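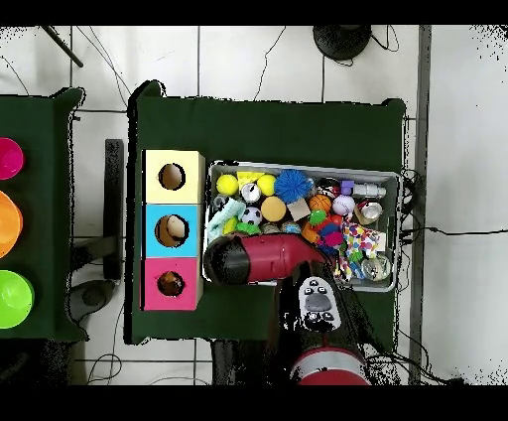 ok so I have now moved house with a toddler and I have Thoughts. Settle in, this is going to be a long one

1/ We started packing in August for a move at the end of October and I was so smug about it. Labelled boxes! Colour-coded stickers! By the second week the green stickers had run out and I was writing MISC on everything in dying texta

2/ The toys were the worst of it. I'd pack a box, go and make a cuppa, come back and he'd have unpacked it and be sitting in it. Fair enough, mate

3/ What worked in the end was leaving the toys till the very last day and letting him "help". He put one sock and a potato masher in with the trains and was thrilled with himself

4/ Someone asked about removalists. We got 2 quotes. Edano wanted 250 just to turn up, before anybody lifted a thing. Kwok charged by the hour and the blokes were lovely, wrapped the good lamp in their own blankets and were finished before lunch

5/ If you're renting, take photos of EVERYTHING before you hand the keys back. Inside the oven. Behind the loo. The bit of skirting board that was already like that when you moved in

6/ I paid 200 for the end of lease clean and the agent still emailed me about a cobweb. In the garage. Which is where cobwebs live

7/ Handed the keys in on 28th October, then sat in the car and had a bit of a cry, which I wasn't expecting because I never even liked that kitchen

8/ ANYWAY the new place. It has a linen cupboard!! I keep opening it to look at the towels

9/ It also has a hot tap that takes an age to get going and a neighbour with a rooster. Are you allowed a rooster in the suburbs? Does anyone know? Asking for my sleep

10/ Storage wise, I bought the Vostness shelves because they were on special. One went together beautifully. The other had a panel with the holes drilled on the wrong side and I didn't notice till I was nearly done, so that was my Saturday arvo gone

11/ The Edier ones from the old place survived being pulled apart and put back together, bit wobbly but they're holding the cookbooks fine. Put your screws in a sandwich bag and tape it to the shelf. I did this for exactly one piece of furniture and it was the only one with all its screws

12/ Redirect your mail early. I left it too late and some poor person at our old address now has my library card

13/ We still have 12 boxes in the spare room. One of them says MISC / IMPORTANT and I'm scared of it

14/ Oh and if anyone nearby wants flattened boxes they're under the carport, take as many as you like, please, before it rains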